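Home | Projects | Reports | Partners | Contact

Okness tabletop handling project
Progress report to the Melbridge fund, 8/3/22
Prepared by Colette Besnard

You will have seen from the incident form that we had a bad stretch. The short version is that the arm closed on an object, lost its force reading, and kept closing. The object was a rubber block and survived. The fingertip pads did not, and neither did my claim in the last report that the force limit was "settled."

The fault was in the cable between the wrist sensor and the controller. When the signal dropped out, the software held on to the last good value, saw a pleasantly light grip, and squeezed harder. It did this for 11 seconds before the operator hit the stop. No one was hurt. The operator was at the console, where the rules say to be, but I would rather not rely on that again. 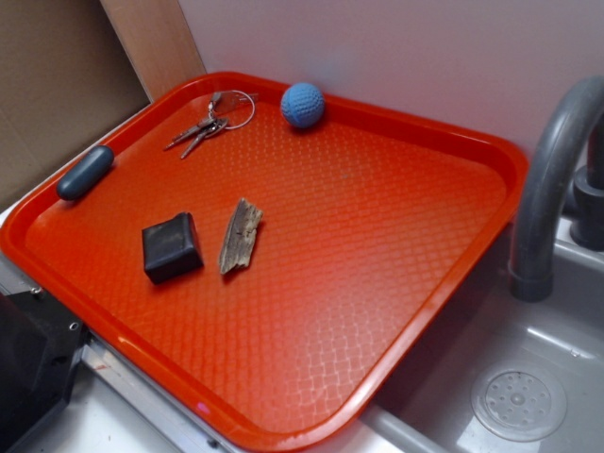
We have gone back to sorting small items from a tray beside the sink, at reduced speed. Keys are still the worst of it – the gripper takes hold of the ring, the ring swings, and the planner decides it is looking at something new. Soft balls go well. Driftwood goes well until a splinter comes off, and then we clean the pads and start over.

Two changes are in place. A missing or frozen force reading now stops the arm, and the cable has been rerouted with slack at the wrist. Alcantara supplied the replacement cable for $900, which was not in the budget. We have moved it from travel, so I will be skipping the Brarau meeting and bearing up.

Before the fault we had logged around 3,000 picks. I have pulled every run made with the old cable until we can tell which readings were real. The August milestone will slip by 2 weeks.

Still open: the stop button is too far from the tray for anyone standing at the counter. A second one is on order. Until it arrives, reaching in while the arm has power is off limits, and that includes me.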